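Bench Rules for Two-Arm Cells: Gallery and Notes

Unham Workshop > Good Practice > Galleries

This page goes with the bench rules for our small two-arm cells. The rules were first written by Nawal Ragab for the folding and sheet-handling work, and Kastriot Matić revised them in July after the move to the new enclosures. The full text runs to 309 lines and most of it concerns wiring and sign-off, so we have pulled out the parts an operator needs on an ordinary shift and put them next to pictures of the work.

The rules cover any cell with 2 arms on a shared front rail working over one table. They do not cover the large Hatico cells in the back room, which have their own fencing and their own binder.

Terms used on this page

Shared zone — the part of the table both grippers can reach.
Handover — any moment when both grippers are in contact with the same piece.
Hold — arms powered and still, waiting for the operator.
Clear — arms parked, nothing in either gripper, door may be opened.

Before a run

Check both base plates by hand. If either one moves at all, the cell stays off until it has been retightened and someone else has checked it.

Look at the indicator on each controller board. Both must be green before the first motion command. One green light is a fault, even if the arm on that side seems fine.

Wipe the table and the front rail. Sheet work leaves bits behind, and they travel.

Run each arm through its slow sweep alone, then both together. Watch the cables during the sweep. They should have enough slack to follow the arm and never pass under a gripper.

Sheet handling, two arms

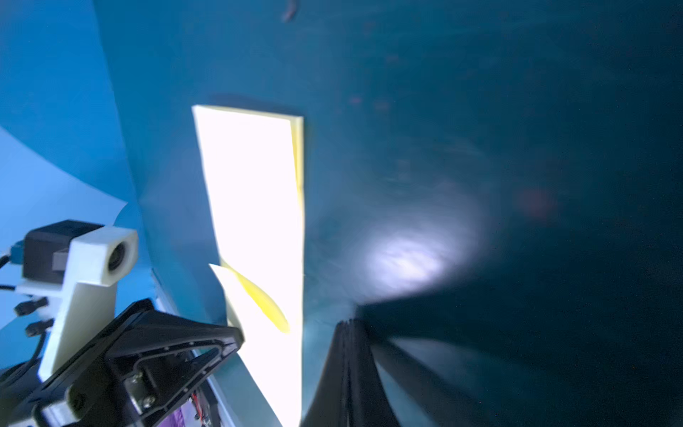 Gripper close-up, with the camera module on its white bracket. Rule 14: camera brackets are checked at the start of each shift.

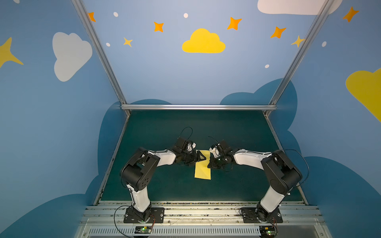
Both grippers at the yellow sheet. Rule 22: approach speed inside the shared zone is the slow setting for both arms, including the one that is not expected to move.

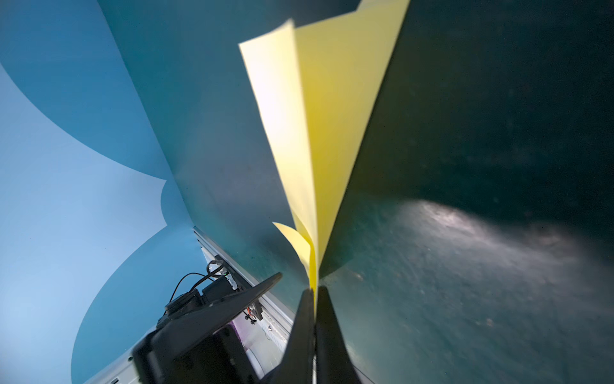 Yellow sheet pinched between the fingers. Rule 25: set grip force for the thinnest stock on the job sheet and raise it only if the piece slips.
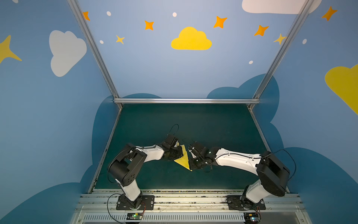 Left gripper holding, right gripper against the opposite edge. Rule 27: during a handover neither arm may retract until the controller has confirmed the grip on both sides.

Notes on the rules cited

Rule 14, camera brackets. The printed brackets are strong enough for the job but they loosen. A bracket that has turned a little will still give a usable view, and the operator may not notice until the arm starts missing its pick by the same amount every time. Check it with a finger, then compare the live view with the reference view saved for that arm. If the two do not match, tighten and recalibrate. Do not correct for it in software.

Rule 22, approach speed. This one gets the most complaints. Ashraf El Fassi timed the folding job at both settings and the slow approach adds almost 2 seconds to each cycle. We have kept it. Most of the contacts in our log happened in the last stretch before the piece, when one arm was correcting its position and the other was still moving in. The slow setting applies only in the shared zone, so programs that bring the arms in from the side lose very little.

Rule 25, grip force. Paper and thin card crease easily, and a creased sheet behaves differently on the next attempt. Write the force value on the job sheet next to the stock. If you change it partway through a batch, write down the piece number as well.

Rule 27, handovers. Confirmation means a signal from the controller. An operator saying it looks fine does not count. On the older Prararus controllers the signal can arrive late, and the program has to wait for it. Please do not shorten the timeout. Shaimaa Kamel has the approved values and will send them to anyone who asks.

Stopping

Anyone in the room may stop a cell. You do not need to be assigned to it and you do not need to give a reason at the time.

Use the red button for a person, a cable, or a noise you do not know. Use the software hold for a misplaced sheet or a dropped piece.

After the red button, the cell is not restarted by the person who pressed it. A second person walks around the enclosure, looks at both arms and both grippers, and signs the sheet. After a software hold, the operator may restart alone.

Never reach in during a hold. The arms are powered and will move if the program resumes. Wait for clear — even for a scrap of paper you could pick up in a second.

After a run

Park both arms. Open the grippers and make sure they are empty.

Take out every piece, including the ones that failed. Failed pieces go in the tray with the time written on them. They are kept until the log has been read.

Brush down the front rail and keep debris away from the controller boards. Use the soft brush; compressed air is not allowed inside the enclosure.

Log any contact between the arms, however light. The log has 173 entries so far and the light ones have been the most useful for setting the shared zone.

Changes in this version

Rule 14 now says every shift. It used to say every week.
Rule 22 has been extended to cover the waiting arm.
Rule 27 has been reworded. The meaning is the same.
The section on painted interiors has been removed. Wall color is now up to each workshop, provided the vision checks pass with it.
The Šindelář checklist is retired. Please recycle any printed copies you find clipped to the cells.

Using these rules elsewhere

Other workshops are welcome to copy this page. If you do, change the rule numbers to match your own document and test the speed settings on your own arms before you put them in writing. Ours were set for light sheet stock and would be wrong for anything heavier.

Corrections and questions go to Hanane El Sherbiny at the Unham front desk, who keeps the master copy. Please quote the rule number.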